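About us

Stistero began with one kitchen table, a borrowed sewing machine and a pile of coats that needed new linings. Areeba Farooqui had been mending for friends for years, and when the pile got taller than the table she took a room above the old Jaiswal bakery and put a sign in the window. We're still in that building, though we've spread into the rooms either side (and we still miss the bread).

We teach people to mend their clothes. That's it, really - darning, patching, turning collars, putting in zips, taking up hems so they hang properly. Most people who come to us have never threaded a machine, and we love that! There is nothing like the look on someone's face when a favourite jumper goes home wearable again.

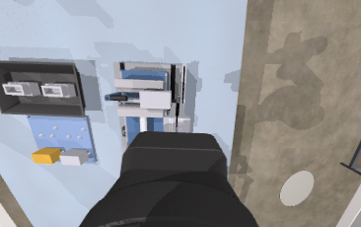

A dark grey tray and a light blue plate with small white studs.

Our beginners' course runs over 15 evenings, with a break in August when the top floor gets far too warm for wool. Classes are small, the kettle is always on, and you can bring whatever you like from the back of your wardrobe. We've had school blazers, a tent, a wedding dress and more odd socks than we could ever get through.

If you've got the basics already, come along to an open session. You get a machine, a good lamp and the run of our button drawers, plus a teacher close by when the bobbin jams - and it will jam.
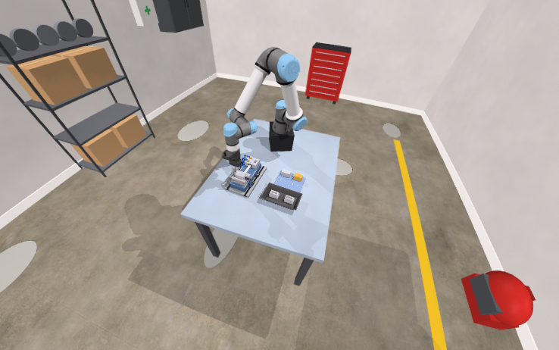 Our thread and wool come from Rirkov, a family mill that dyes in small batches, so we can nearly always find a match for an old cardigan. For heavier jobs such as rucksacks and waxed jackets we send people to our friends at Vestari, two streets away, who have the needles for it.

New to all this? Drop in and have a look round before you book. Bring the thing with the hole in it.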